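2024-03-28, Vatex sim bench, P. Kermani

Arm stalled again in the house model, run 13 of 60. Wrist pitch hit its soft limit, the planner kept asking for more, and the controller latched a following error after 112 ms. No e-stop event in the log, so the fault handler never fired. On hardware that would be a safety matter.

Bahman thinks the collision mesh for the wooden beam is coarser than the render mesh. I checked the wrist view at the stall: gripper open, nothing held, fingers pointing up toward the inside corner of the beam.
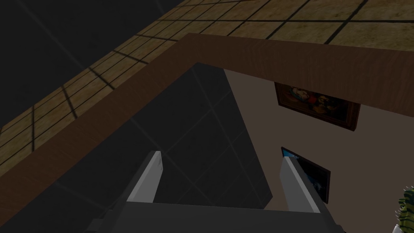
Replayed with the beam's collision turned off and the stall went away, so he is probably right. The handler is a separate bug. Dropped the joint speed limit to 4 per cent until it's fixed. Bahman Sharifi to rebuild the mesh in April.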